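在Mudside见到Maya Twal的时候，她正蹲在地上翻一只纸箱，头都没抬就冲我喊：“你先坐，椅子上的东西随便挪！”椅子上堆的全是塑料小件，红的黄的绿的，我挪了半天才腾出一小块地方（后来还是坐到一个夹子上了，挺疼的）。

Maya是Mitach的创办人，说是创办人，其实店里就她和一个周末来帮忙的学生。她做的事情，说白了就是收旧的塑料零件：玩具上掉下来的、文具上拆下来的、老家电的旋钮，还有一大堆她自己也叫不出名字的东西。清理、分类，然后卖给修东西的人和做手工的人。目前登记在册的有3,042件，她报这个数字的时候特别得意，还让我记下来，一件都别少写。

我问她怎么开始的。她说最早是为了修一台Aoun的收音机，那是她外婆留下的，缺一个调台的旋钮。“我跑了好多地方，人家都劝我买台新的。后来在一个搬家的人手里买了一整箱杂件，箱子里没有我要的旋钮，可是那一箱东西我一件也舍不得扔。”那箱东西有606件，到现在还剩一小半，放在进门左手边的架子上，标签还是她当年用圆珠笔写的。

收音机呢？“还缺着呢！”她笑得很大声，“我现在用钳子调台。”

聊到分类，她一下子来了精神。起初她按来源分，玩具归玩具，家电归家电，结果越分越乱，因为太多东西根本看不出是从哪儿来的。六月份她花了整整两个星期全部推倒重来，改成先按颜色，再按形状。“客人进门不会说我要一个某某型号的配件，客人说的是，有没有一个绿的，圆圆的，大概这么大。”她一边说一边用手比划，比得我也跟着比起来。

绿色那一格是她最喜欢的。我说绿色不是最难配的吗？她说对啊，深一点浅一点，放在一起马上就看出来，同一块料，亮处发黄，暗处又沉下去，所以她从来不在灯下定颜色，都要拿到窗边再看一遍。说着她就给我讲起一个绿色的小方块，前面鼓出一个圆头的那种，是从Plulton集市上一袋杂货里翻出来的。“你猜它是干什么用的？”我猜了印章，猜了瓶塞，还猜了棋子，她一直摇头，最后说：“我也不知道呀，所以才问你！”
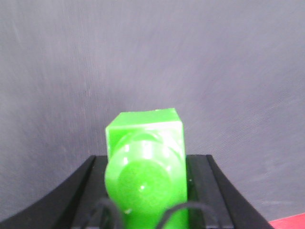
绿色方块，正面带圆形鼓头，Mitach收藏。

有人出过价，她没卖。我问为什么，她想了一会儿，说方块的棱角有点磨了，可颜色还是那么亮，看着高兴。“做生意不能这样，我知道。可是总得有几件是留给自己看的吧。”这样“留给自己看的”，目前有61件，我看以后只会更多。

临走前她硬塞给我一个黄色的小轮子，说我那天穿的鞋跟它很配。我到现在也没想明白配在哪里，不过轮子一直放在我书桌上。

Mitach平时下午开门，去之前最好先打个电话，Maya出去收货的时候，门是锁着的。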